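Unit 4 – Houseplants and indoor growing conditions

These notes go with the second practical. Bring them with you, along with your record sheet from Unit 3. The reading is the Butkienė handout on light and the first half of the Tistia booklet on potting mixes.

## 4.1 Light

Most plants sold for indoor use come from one of two kinds of place: the floor of a warm forest, or dry open ground. The first group copes with a room that faces north. The second group, which takes in most succulents, wants as much light as the room can give.

Light falls off quickly as you move away from a window. A spot on a table in the middle of a room may look bright to us and still be poor for a plant. Signs of too little light:

- long gaps between leaves
- stems that lean to one side
- new leaves smaller and paler than the old ones
- in rosette plants, a rosette that opens out and goes flat

A plant moved from a dark spot to a sunny sill can scorch. Move it in stages over a couple of weeks.

## 4.2 Water

More houseplants die from too much water than from too little. Roots need air as well as water, and a mix that stays soaked has no air left in it. Test with a finger before watering. For leafy plants, water when the top of the mix is dry. For succulents, wait until the whole pot is dry, and in winter leave it longer still.

In the Fakano trial, 136 pots were watered by the calendar and the same number by touch. We will go through the results in the practical, so please read the table on your sheet beforehand. Note that the trial used plastic pots only. Clay loses water through its sides and the timings would be different.

Small pots dry out faster than large ones. They also tip over more easily when the plant is top-heavy, so check the weight before choosing a place for them.

A small succulent in a white pot, with artificial yellow flowers in a glass vase to its right: 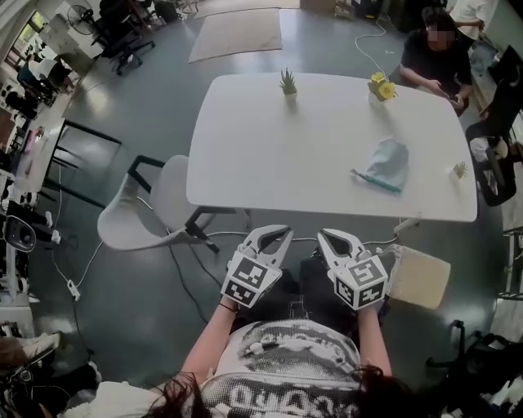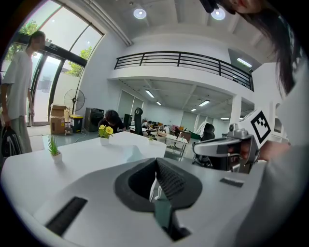 ## 4.3 Potting mixes

A general mix holds too much water for succulents. Add grit or coarse sand until water runs straight through. The usual starting point is two parts mix to one part grit, and you can go to equal parts for plants that rot easily. Beach sand is not suitable, as it carries salt and the grains are too fine.

For the practical each pair will make up one batch and test it:

1. Fill the test pot to the line and firm it lightly.
2. Pour in 200 ml of water.
3. Measure what has drained into the tray when the dripping stops.
4. Write down the figure and repeat with the plain mix.

The Zilteck mix we used last term drained well but shrank away from the sides of the pot once dry. If you see this, stand the pot in a tray of water until the surface is damp, then let it drain.

## 4.4 Feeding and repotting

Feed in spring and summer only, at half the strength given on the label for succulents. A plant that has just been repotted does not need feeding for its first few weeks.

Repot when roots show through the holes in the base, or when water runs straight through without wetting the mix. Go up one pot size – no more. A small plant in a big pot sits in wet mix that its roots cannot reach.

Record sheets are to be handed in at the start of the next unit. Leaf cuttings taken in January should be kept going until then.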